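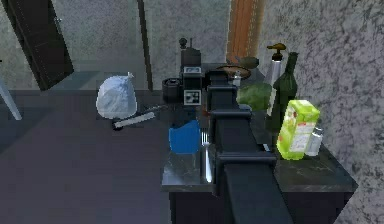

Care of Stone and Stone-Effect Worktops

Guidance for tenants of Nistley Housing

Worktops in the Adham Court kitchens should be wiped down at the end of each day with a soft cloth, warm water and a little washing-up liquid. Rinse with clean water and dry with a tea towel. Dark surfaces show smears and limescale more readily than pale ones, and drying is the step most often missed.

Spills of wine, vinegar, lemon juice, coffee or tomato should be blotted at once. Wiping spreads the liquid over a wider area. Do not use bleach, scouring powder, wire wool or limescale remover on any worktop, whether natural stone or a printed finish.

For dried-on food, lay a damp cloth over the mark for 2 minutes and lift the residue with a plastic scraper held flat. Oil marks on natural stone may be treated with a thick paste of bicarbonate of soda and water. Cover the paste with cling film, leave for 24 hours, then remove and rinse. A second application may be needed.

Hot pans must be placed on a trivet. Slow cookers and toasters should stand on a board while in use and be moved weekly so that crumbs can be cleared from beneath them.

Natural stone is resealed by our contractor, Bondarchuk Surfaces, every 2 years. Tenants should not apply their own sealant. Chips and cracks should be reported to the Pestness Road office; the charge for repairing accidental damage is £35.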